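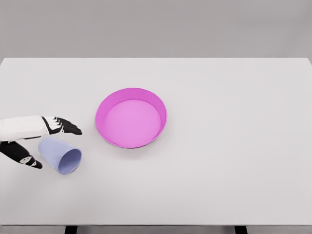
Cup-to-dish task in the simulator, robot hand beside the cup before the grasp.

Recording teleoperated demonstrations in Colau

These steps cover recording by remote control with a tracked glove. You need a working Colau install and the Mavlow glove driver. Training is covered on a separate page.

1. Load the scene
Open the task list and select cup_to_dish. The cup starts on its side and the dish is empty. Leave object randomization off until you can finish the task without dropping the cup.

2. Calibrate the glove
Hold your hand flat for 5 seconds, then make a fist for 5 seconds. Check the thumb first. If the simulated thumb lags behind the fingers, repeat the calibration. Raising the gain hides the lag and produces jerky recordings.

3. Approach
Press the foot pedal to link your wrist to the robot wrist. Bring the fingers over the cup and keep the thumb low, so the cup lies in front of the gap between them. Stop there for a moment before closing. The segmenter uses the pause to mark the end of the approach.

4. Grasp and place
Close slowly until the contact indicator turns on. Lift straight up, move over the dish, lower, and open the hand fully before backing away. An episode should take around 4 seconds from first contact to release.

5. Save or discard
Press S to save, D to discard. Discard any episode in which the cup slid before contact was stable. Keep slow ones; they can be resampled.

Episode length
The buffer holds 299 steps. Recording stops when it is full, and an episode that ends this way is flagged as truncated. The export script skips flagged episodes unless you pass --keep-truncated.

Known issue: releasing the pedal during a grasp freezes the wrist but not the fingers. Fixed in the development branch.

Page maintained by Ksawery Wieczorek.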